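12 comments 37 shares

May, almost midnight

I should be asleep but my head is still in the lab and if I don't write this down now it'll be gone by breakfast. Hands smell like turnip. I've washed them twice.

So, today was the first real day of the grocery task. Up to now everything we did with the robot for the Wallholm challenge was foam blocks and a tennis ball, and I'd gotten kind of smug about foam blocks. Evelien walked in after lunch with the produce from the market hall in Tovidton, two trips from her car, and dumped it all on the bench and said "okay, no more toys." I love her. Potatoes, turnips, two enormous napa cabbages, plus a bag of odds and ends that she'd picked up so the basket would look like somebody's shopping.

The rules for our category are pretty simple to say. Things are in crates, a basket is in front of the robot, and you move things one way or the other when the judge reads out a line. Putting something down outside a crate costs you. Dropping it costs you more. Bruising it costs you too, which I'd completely skipped over in the rule sheet until Nele read it out loud at the bench in her newsreader voice. We had been closing the fingers on those foam blocks like we were mad at them.

Setup took forever. We had to get the crates tipped up so they face the robot, and then Ilse wanted them moved over, and then moved back, and she was right both times. The turnips we packed in one by one with the purple part up, which no grocery store on earth has time for, but I wanted the camera to get a nice clean start. They're so pretty! I had never really looked at a turnip before.

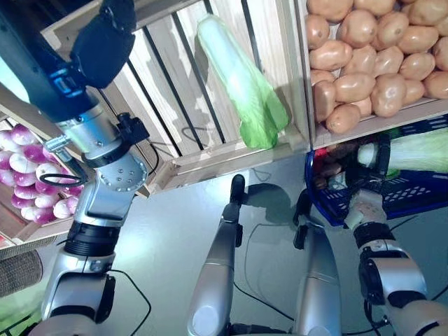
Turnips, cabbage, potatoes, and the second cabbage already in the blue basket.

We drive it with the master arms for now (the Rerkemis rig, which is really just Amber's name for the thing we built over the winter out of 3D printed brackets and too many zip ties). One person stands and moves, the robot copies, and everything gets recorded so that the policy can learn from it later. I got the second shift. I was so nervous my elbows hurt. You reach out and this big silver arm goes with you, with a tiny lag that your brain forgives after a while, and then at some point you stop thinking "I'm moving the controller" and you're just reaching for a cabbage. It's the best feeling. I don't know how to explain it to my mom, who asked on the phone tonight if it was like a video game. Sort of? But a video game where the leaves bend.

About the leaves. The cabbage is HARD. A potato is a potato, you get your fingers around it or you don't. The cabbage is long and heavy at one end and floppy at the other, and if you grab it by the leafy end you get a handful of leaf and a very sad noise. Lejla had the idea to go for the white end every time and let the green part trail, and she showed me by picking one up with her own hand with her eyes shut, over and over, telling me what her wrist was doing. She made me do it too. I felt ridiculous for about a minute and then I got it. You come down from above and a little to the side, and you let the weight settle before you lift.

After that my attempts got so much better. Not great! I left one cabbage balanced on the rim for what felt like a year while everybody held their breath. But better. Amber keeps the log and she writes one word next to each try, and my words went from "no" and "nope" to "hm" and then, once, "ooh." I'm framing the ooh.

We need 200 good demonstrations before training makes any sense, that's the number Ilse settled on after reading way too many papers. The team at Byun (the other school in our bracket, the ones with the matching jackets) put up on their page that they have 650. Six hundred and fifty! Nele said they probably count the ones with foam blocks, I said let's not be petty, and then we were petty for a solid ten minutes and ate all the crackers.

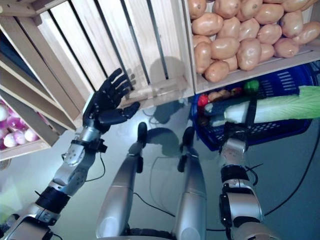
The other thing I want to remember is the cables. Every single problem before dinner was a cable. The left wrist one has a loop in it that we left on purpose so the wrist has room to turn, and I kept worrying about it catching on a crate edge whenever I reached out to that side. Lejla wants to route it tighter with a clip closer to the hand. Ilse thinks tighter means we'll pull the connector right out the first time somebody gets excited (she looked at me). We're going to try a softer sleeve first, there's one in the drawer from the old rover.

Also shadows. The overhead lights put a hard shadow of the hand right into the crates, and when you watch the recordings back it slides around in there like a second hand. Evelien thinks the policy could latch on to that and get confused when we're under the lights at Wallholm. She wants to change the lighting between batches, lamps on, lamps off, blinds up, blinds down, so it sees a bit of everything. More work, but I think she's right and I volunteered to do the lamps, so now I own the lamps.

Stuff to do, before I forget:
ask if we can leave the crates set up overnight
tape marks for where the basket goes
softer sleeve for the left wrist cable
pad the fingertips?? Nele has that grippy drawer liner
more cabbages, and spares, they start to look tired fast
write the bit of the team report I've been dodging, 5 pages, ugh

Amber walked me to the bus after and we talked the whole way about whether to let the robot use both hands for the cabbage, one under each end, like carrying a baby. It'd be slower. There's no points for speed until the final round though, and I think it would look so gentle. I want to try it tomorrow before anybody has time to vote on it. She said she'd come in early and do the log if I bring coffee.

Oh and we get to eat the produce that's past its robot days. Evelien took turnips home for soup. I have a cabbage in my fridge right now that has been picked up by more hands than I can keep track of, and I'm going to fry it with garlic.

Okay. Bed. Lamps first thing.

5 likes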